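Can It Do the Dishes Yet? Final Report, Household Machines Group
Valtterri Miettinen's section: Results and Discussion

3. What we asked

The course brief said to pick a claim about technology and check it. We picked the claim, made at the Prellville home fair in November, that a machine will shortly be doing the chores in every house in town. My mother heard it too and has stopped buying me laundry soap.

We made a list of jobs that people in our dorm avoid: folding towels, loading a dishwasher, wiping a counter, and putting the lid back on a jar. We read whatever trial reports we could get, and on a Tuesday we sat in on a session at the Nieminen workshop, where they let us ask questions as long as we stood behind the tape.

4. What we found

Towels are slow. In the trial log we were given, one arm needed 3 minutes for a hand towel that my roommate can do in a few seconds, if you can get him off the couch. Across 30 attempts it finished 19. The failures were mostly at the first grab, when it picked up two layers and carried on with great confidence.

Wiping went better. A counter is flat and does not run away. Cups were fine until one was left on its side, and then there was a long pause.

Shop-floor work is a different story. The packing line at Dillau moved 1543 boxes during the shift we read about, with 2 stops. The boxes are all the same size, though, and they arrive facing the same way. Our kitchen has never offered anyone those conditions.

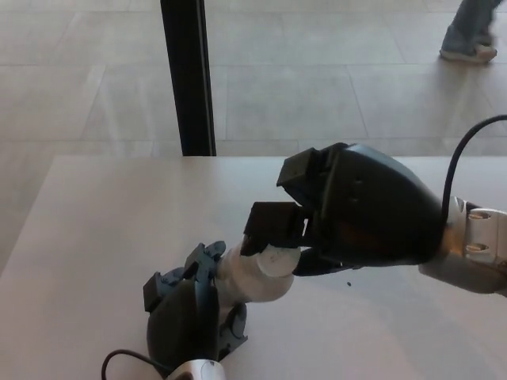

Grip is where most of the chores on our list fall apart. A plate, a wet sponge and a sock each need a different amount of squeeze, and a person sorts that out without thinking. Thick, blocky fingers like the two black ones on that arm, with the lower one resting on the white wrist of the other hand, look right for something firm and round. I would trust them with a jar. I would keep them away from my one good shirt. The darker hand lying on its side has jointed fingers, closer to what you would want for cloth, but more joints also means more to control.

5. Discussion

Our grader asked for a yes or no, so no, at least for our dorm. For a factory that can keep its boxes in line, yes, and it has been yes for a while. The Nurberg survey we cite in section 2 asked people which chore they would hand over first, and the top answer was cleaning the bathroom, a job none of the trials we read had tried.

If we did this again we would time ourselves on the same towels. We did try once, but two of us had to be shown how to fold.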